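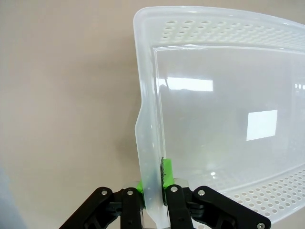 Can the basket be washed before first use?
Wash it by hand in lukewarm water with a little washing-up liquid, then leave it to drain upside down. Do not use the dishwasher or any scouring powder.

4. Filling the Indari basket

4.1 Stand the basket on a flat table with the open side up. Check that all four corners touch the surface.

4.2 Wipe the inside with a dry cloth. Grit left in the holes will mark paper and soft wraps.

4.3 Sort your rolls and tubes by length. Fasten any loose ends with a paper band. Rubber bands leave a crease.

4.4 Lay the shorter rolls along the two long sides first.

4.5 Put the longest tube in last, down the middle. If it is longer than the basket, let one end rest on the rim.

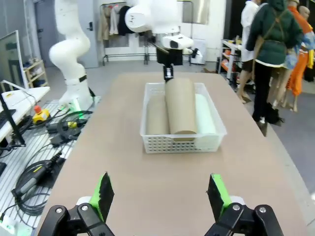

Fig. 2. Basket with three rolls laid lengthwise, the middle tube rising above the rim.

Note: Cardboard tubes and wrapped rolls may be stored together. Keep rolls with a printed face away from the perforated sides.

4.6 Lift the basket with both hands under the base. Do not lift it by the rim when full.

CAUTION: Do not stack more than 2 filled baskets. A tube standing above the rim will take the full weight of the basket on top and may split.

CAUTION: Keep at least 600 mm from heaters. The plastic softens above 80 °C.

4.7 To empty the basket, take out the middle tube first and then the side rolls.

For shelf fitting see section 5. Replacement baskets are ordered from Koteck under part 13.

Text revised 19 Apr 2021, B. Thibodeau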